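Brake pads, how do you lay out your bench?

memaria_garage
Posted 1 November 2022
Doing pads on my sister's hatchback this weekend, first time on my own. Last time I helped somebody we lost a clip and spent 20 minutes on our knees on the floor. What do you guys put down on the bench? Towel? Cardboard? Nothing?

Garville346
Old towel. Done. Don't overthink it

senad_hoxha
No towel pls. Fuzz gets in the grease and small stuff hides in the folds. Brown paper off a roll, flat, tape the corners if it curls. When its filthy you throw it out.
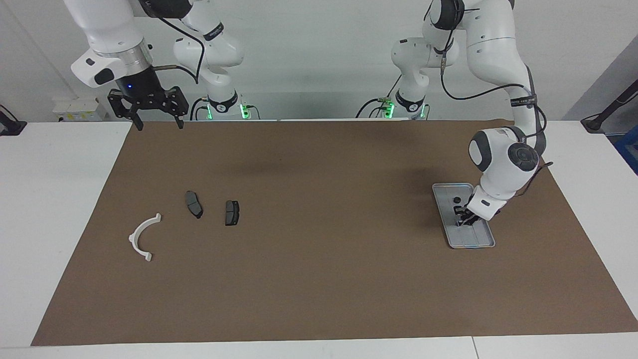
Small parts are where people mess up. Anything that rolls goes in a metal tray with a rim, not on the paper. Big stuff can lie flat with space between, like the two pads there, and the white curved piece gets its own side. Little black thing stays in the tray. I keep inner and outer pads apart too, they arent always the same shape.

Garville346
lol thats a lot of paper for a 2 pad job

senad_hoxha
Roll costs 4 bucks and lasts me till February. Your towel goes thru the wash with brake dust in it??

boratero
Siding with Senad on paper, not on the tray tho. Shallow ones tip if you lean on the rim. Muffin tin, one hole per bolt, write on the paper next to it. Over ten years doing it this way

Garville346
muffin tin is good ok. still keeping the towel

memaria_garage
Ok paper and a muffin tin. Do I write left/right on the pads themselves or just the paper?

senad_hoxha
Paper. Keep the marker and your greasy fingers off the friction side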